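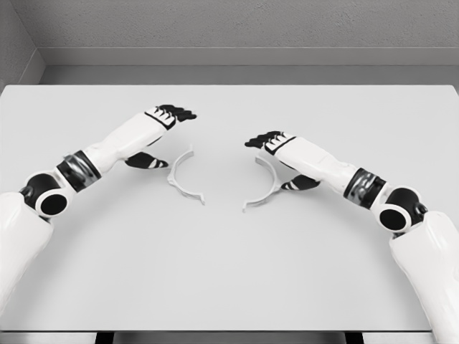
Let the Kids Stay in the Simulator

Every September somebody's parent catches me in the hallway and asks when the robotics club is going to build a real robot. I've been the coach at Bornton for 6 years and I still don't have a polite short answer, so here's the long one.

We mostly don't build. We simulate, and I think more school clubs should. Our season project is called Skellell (the students named it, don't ask me how it's pronounced) and the whole job is two arms, two hands, one table and a pair of thin curved pieces that have to be picked up and brought together into a ring. Sounds like nothing, right? Try it! Those pieces lie flat, they're almost the same color as the tabletop, and a robot thumb has to get under an edge you could barely catch with a fingernail.

Last year my crew ran 533 attempts before they were willing to show anyone. Do you know how many attempts we'd get with real hardware in an after-school room? I do, because we tried it my first year. We had one little arm, a line of bored kids behind it, and a stripped gear by Halloween. The rest of the season was mostly shipping emails.

The other thing I love is who gets to drive. With real arms the confident kid grabs the controls and the shy ones end up holding the clipboard. On a screen everybody gets their own table and their own two arms, and if you slam a hand straight into it at full speed, you hit reset and go again. Some of my best students last year were the ones who crashed the most.

Now, the folks over at the Pimen league don't agree with me. They want metal on the floor at the regional, and I get it, there's a thrill when something heavy moves. And sure, a simulator lies to you a little. Friction is too tidy, and no cable ever comes loose. My kids who go on to the Savolainen summer workshop find that out in up to 120 minutes, and they come back grumbling and full of ideas. Good. I'd still rather they meet that problem after they've learned how to think about a grip.

So no, we're not buying an arm this year either. We're getting two more computers, and the door's open at 3:30 if you want to come and crash something.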